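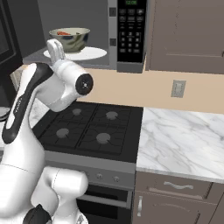 According to Hashini Liyanage, the draft pour comparison I posted in May is useless, because I measured the beer after drinking from it. She is half right. I took one sip before weighing the glass at Idetti, I said so in the post, and I added back a figure for the sip that I can't defend. I've struck that row from the table and gone back to do it again.

She also asked how I get the empty weight of a glass that arrives full. I weigh it after I finish. A film of beer and foam stays on the inside, so the empty weight reads high and the pour reads low. I tested this at home with a glass of similar shape, left it to drain upright for a few minutes as I would at the bar, and got a difference of 5 grams. That is small enough to leave alone, and it works against every bar equally, so I haven't corrected for it.

The scale is a Ridesura pocket model. It turns itself off when it thinks it is being ignored, which means the glass has to go on quickly after the display settles. It also dislikes a soft surface. The padded bar rail at Idetti gave me three different readings for the same glass before I moved to a window ledge. All the numbers below come from a hard, level surface, with the scale zeroed and checked against a 100 gram weight before each glass.

Tanguy first. Their house lager comes in a tall straight-sided glass, and the menu calls it a pint without saying which kind. I asked, and the bartender said "the big kind." The glass weighed 387 grams empty. Araceli Toledo was with me and ordered the same beer, and hers came in a glass from a different supplier with a thicker base, visibly shorter inside but the same height on the bar. This is the main thing I missed last time. You can't take the empty weight from one glass and apply it to the next, even when the two are side by side and poured from the same tap.

I later asked if I could fill an empty one with water, and they let me. To the brim it held 567 grams, so it is an imperial pint glass or near enough, with no room for a head. Any beer served in it with foam on top is short of the full measure by whatever the foam takes up. I have no complaint about that. I like foam on a lager and I'd send one back if it came without. But the menu could give the volume and be done with it.

Idetti is a harder case. They pour the stout in two stages and serve it in a tulip glass with a line on it. The beer was at the line both times I went, and the head was above it. On the second visit the bartender waited longer between stages than on the first, and the beer tasted the same to me. The taps at the far end of the bar run warmer than the ones near the cellar door. I didn't bring a thermometer, so treat that as an opinion. I'll bring one next time.

Ibrahim Ojo wants to know why I don't just rate the places like a normal person. I used to. The old posts are still up and most of them say "good beer, loud" in slightly different ways. I went back through them last winter to pick somewhere for a birthday and couldn't tell from my own notes which bar had the decent brown ale and which had the broken heater. A number with a method attached is at least something I can check again.

For those who only want to know where to drink: Tanguy has the better lager and the worse stools. Idetti has the better stout, and the kitchen closes at nine. Both are a short walk from the Dendadport ferry landing, Tanguy on the uphill side. If you're going for the food, go to Idetti early and get the fried potatoes. They come with a vinegar I haven't been able to identify, and the server didn't know either.

Corrections go in the comments as usual. Eugénie Gautier has already pointed out that the table in the May post has two columns with the same heading. The second one should read "empty." I'll fix it when I add the new Idetti row.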